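# 小公司偶像组合与歌迷意见:以 Grumbridge 旗下组合 Zolent 为例

课程报告
作者:Setareh Soltani

## 一、为什么选这个题目

我来这里学中文以后,常常和同学一起听流行歌曲。同学们喜欢讨论一个组合能不能“活下去”,这个说法最初让我觉得奇怪,后来我才明白,对小公司来说这是很实际的问题。Zolent 是四人女子组合,属于小公司 Grumbridge。她们的第二张单曲《Gakdale》在二月发行,公司同时开放了留言页面,请歌迷提出意见。我想知道歌迷写了什么,公司又怎样回答。

## 二、材料和方法

留言页面上一共有 2,000 多条留言。我一个人不能全部读完,所以按照时间顺序取了前面的 1,000 条。去掉只有表情符号的、重复的和广告以后,我再从里面挑出带有具体意见的留言,得到 194 条。下面的分析只用这 194 条。

分类的时候我遇到一个困难:有的留言同时谈几件事情,例如先说歌好听,然后说服装太旧。我把这样的留言放在它写得最长的那一类里。这个办法不太精确,但是比较容易做到前后一致。

## 三、结果

最多的意见是关于演唱分配的。很多歌迷认为副歌总是由同一位成员唱,其他成员的声音听不清楚。有一位歌迷写道:“我听了一个星期,还是不知道第三段是谁唱的。”

第二类意见关于宣传。歌迷觉得公司发布消息太晚,演出时间常常在前一天晚上才公布,外地的人来不及买票。

第三类是关于编曲。制作人 Frerichs 喜欢用很长的前奏,年纪较大的听众表示欣赏,年轻的听众多数希望短一些。这里两边的意见差别很大,我没有办法说哪一边是多数歌迷的想法,因为留言的人不一定写自己的年龄,我只能看那些写了的。

## 四、公司的回答

Grumbridge 在留言页面上发表过一次公开的回答,篇幅不长。关于演出时间,公司答应提前两周公布。关于演唱分配,回答只说“会认真考虑”。编曲的问题没有提到。我给公司写过邮件,询问下一首歌是否会改变,到交报告的时候还没有收到回信。

## 五、不足

留言的人本来就比较热心,不能代表所有听众。另外,有些网络用语我读不懂,请同学解释以后才分类,可能还有理解错误的地方。如果以后继续做,我想把演唱会现场的歌迷也问一问,并且比较第一张单曲的留言。

## 参考材料

- Grumbridge 留言页面,《Gakdale》发行后的歌迷留言
- Grumbridge 给歌迷的公开回答
- 《Gakdale》歌词册

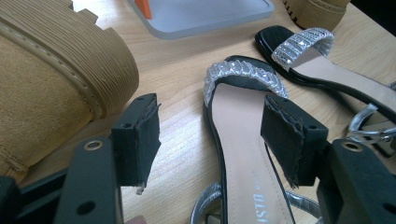
传播学系 · 流行文化研究小组

本页刊登学生课程报告,文字由作者本人负责。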